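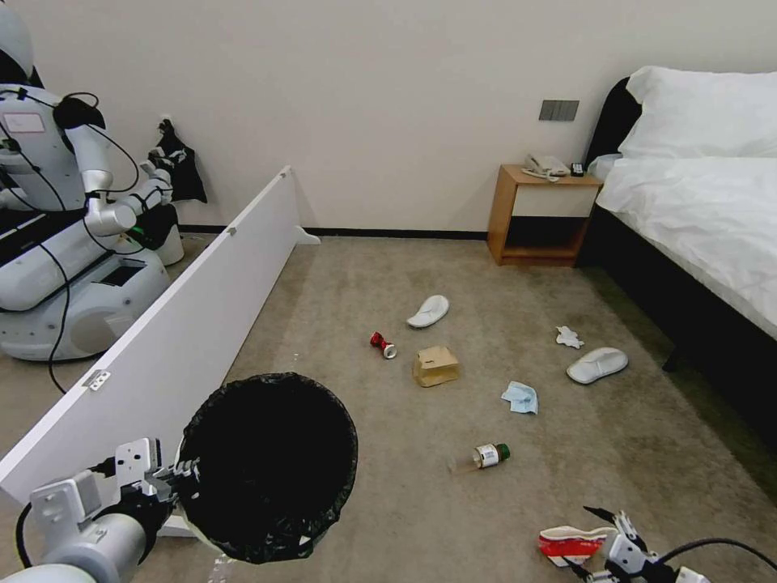 I had been promising Theresia Zaugg for months that I'd come and see what she and her people get up to at Datora, and on 7 February 2020 I finally took the train out to Prirnthorpe for their open day. I expected a lecture and a cookie. I got both, and then I stayed until they started stacking the chairs.

What they do there, mostly, is show robots how to tidy up. It's done by a person, with their own two hands, over and over. Somebody sits or stands at the controls and moves, and the robot's arms follow along, and everything the arms do gets saved so a program can learn from it later. The day I came, the job was clearing a hotel bedroom floor, and you never saw such a mess! Slippers on the carpet, a crushed can, tissues, a little cardboard box, a glass bottle with a green cap, all waiting to be dealt with. A wastebasket with a black bag in it was in easy reach, and off to the right was a bed with a white duvet (which I kept looking at, having been up since five).

Silvan Ortner was driving when our group came through. He talks while he works, very softly, more to the robot than to us. "Come round, come round, there." He told us the can is a pleasure and the tissues are a misery — they lie so flat that the fingers want to slide right over them. If he misses he doesn't stop and start fresh. He goes back in and tries again, and that whole try is kept, fumbles included, so the program also gets to see how a person recovers. I liked that very much.

The slippers are a different matter, by the way. Trash goes in the basket and slippers get put side by side by the bed, and the robot has to be shown the difference like anyone else. A lady in our group asked what happens if it throws a slipper away, and Silvan said then he goes and gets it back out.

After that they let us try on a practice setup called Curach in the next room, with a cup and a tray. I had two turns. On the first I squeezed too soon and knocked the cup clean onto the floor, and on the second I got it up and then couldn't work out how to let go of it. Ingeborg Mösli, who was looking after the visitors, was very patient and told me to quit watching my own hands and watch the robot's. It helped a good deal. A boy ahead of me did it on his first go, naturally.

Over coffee I sat with Wanda Baran, who goes through the recordings afterward and decides which ones are fit to use. The bedroom job had 524 runs so far, she said, and some three hours of her morning had gone into watching people pick up tissues. She seemed quite cheerful about it. What she looks for is a steady hand; a rushed run teaches rushing.

If you go, wear comfortable shoes, for there is a lot of standing — and put your name down for the practice room as soon as you get in the door, the list fills up fast. The coffee is good. The walk back to the station is longer than the map makes it look, and uphill.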